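Recording two-handed cloth episodes with hand-held grippers

Applies to: Naltcombe recording kit, cloth task set, bed station
Maintained by: Abena Laryea and Donnie Innes

Read the station setup page first. It covers charging, pairing and the sync check. What follows starts at the point where both grippers are paired and the session has been opened in Hurka.

1. Prepare the surface

Pull the sheet flat enough that no fold is taller than a finger pad. Small wrinkles are fine and should be left in. In the February set the sheet was smoothed before every episode, and the policy trained on it stalled whenever it met a crease. Clip the sheet at the far edge if it creeps.

Drop the cloth from waist height. Do not arrange it. If it lands open and nearly flat, pick it up and drop it again, as those starts are already over-represented.

2. Set the start pose

Hold both grippers over the near half of the bed with the fingers open. Keep still for two full seconds before the first reach. The trimming script looks for this pause, and without it the episode is cut at the wrong place.
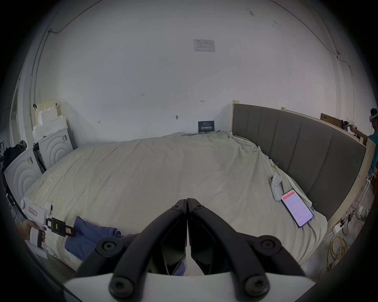 The reach should be slow and even. Aim for a point on the cloth and go to it in one motion. If you need to correct, correct smoothly and continue. Do not back off to the start pose and try again inside the same episode - end it, mark it as a restart, and record a new one.

3. Grasp and lift

Take the first grasp near a corner or along a hem. Close the fingers fully. A half-closed grasp looks fine to the operator but gives a finger-width value that the model cannot tell apart from a miss.

Take the second grasp with the other hand while the first holds. Then lift both points together, far enough to clear the sheet, and draw them apart until the edge between them is straight. Pull gently. Over-tensioned cloth slips out of the pads, and slips account for most of the episodes Abdul-Rahman Osei rejects at review.

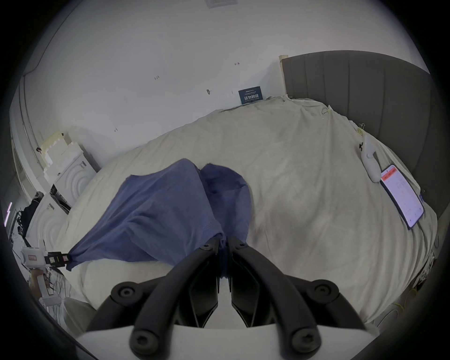 Lower the far edge first, then release. Open one hand, wait a beat, and open the other. Releasing both at once is allowed but should stay below 25 percent of the session. Hurka shows the running share in the side panel.

4. Vary the grasp

Operators settle into a habit after an hour or so. To keep the set from narrowing, switch between these grasps as you go:

Corner pinch: one corner, fingertips only.
Hem pinch: anywhere along an edge.
Bunch: close on the middle of the cloth, where several folds meet.

The bunch grasp is the one people skip. It is less tidy and leads to longer episodes, but a robot working from a random pile will end up there often, and it needs examples of getting out again.

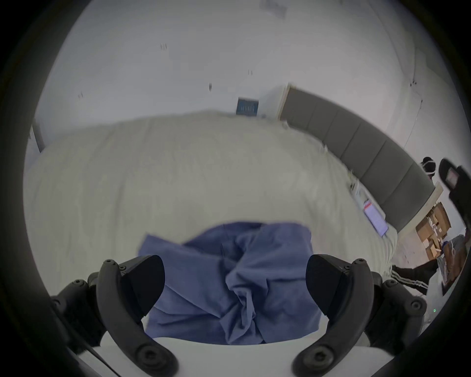
Bunch grasp with the cloth between both fingers.

5. End the episode

Return to the start pose, hold for two seconds, and stop the recording. Enter one of the four result codes:

OK - cloth spread, all edges visible
PART - spread, with one edge or corner folded under
SLIP - grasp lost after the lift
RESTART - operator ended early

Do not delete SLIP episodes. Murik uses them for the recovery model, and 94 of them were lost last round to well-meant cleanup.

6. Check before upload

Play back every tenth episode at full speed. Look for the following:

Fingers visible from start to finish.
Pose track continuous, with no jumps above the limit set in the config.
Length under 90 seconds. Longer episodes are split by hand, so flag them.
Result code matches what happened.

If two checks in a row fail, stop and redo the sync check before recording more. The usual cause is a tracker that has drifted after a gripper was set down hard.

Notes on counts

The current cloth set holds 1,427 accepted episodes. Corner pinch is well covered. Requests for new material go to Wendy Tunstall, who assigns the grasp mix per session. Please do not start a session on a new garment type without an entry in Kocsis, as the episodes cannot be matched to an item afterward.

Known issue: Hurka sometimes keeps the previous result code when the next episode is very short. Re-enter the code by hand until the fix is out.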